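## How does a robot learn to pack snacks?

Think about how you learned to tie your shoes. Somebody showed you, and then you tried it many times. Some robots learn in a similar way. They need examples, and people have to make those examples first.

At the Remlow workshop in Parthorpe, people make examples of picking things up and putting them down. They don't use their bare fingers. They hold a gripper in each hand. A gripper is a tool with two fingers that open and close, a bit like kitchen tongs.

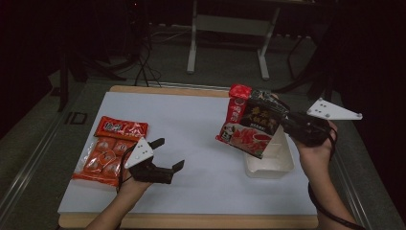
*Two hand-held grippers at work. The one on the right is holding a snack package over a white container.*

One try from start to finish is called an episode. During an episode, a camera records what the hands and grippers do. The computer also saves how wide the grippers are open. Then the snacks are moved to new spots and the person goes again.

Why so many times? If a package was always in the same place, the robot might only learn that one place. So the packages get turned, swapped and slid around - and crinkly ones are extra tricky, as they bend when you squeeze them.

In April the workshop saved 671 episodes with snacks. Before that it already had 2051 with other things, such as cups and socks. A person does 20 episodes and then takes a break, because tired hands get sloppy.

Mistakes happen too. A dropped package can be kept as an example if the person picks it up again. That way the robot can learn what to do after a drop.

**Word to know:** *data* - information that is collected and saved so it can be used later.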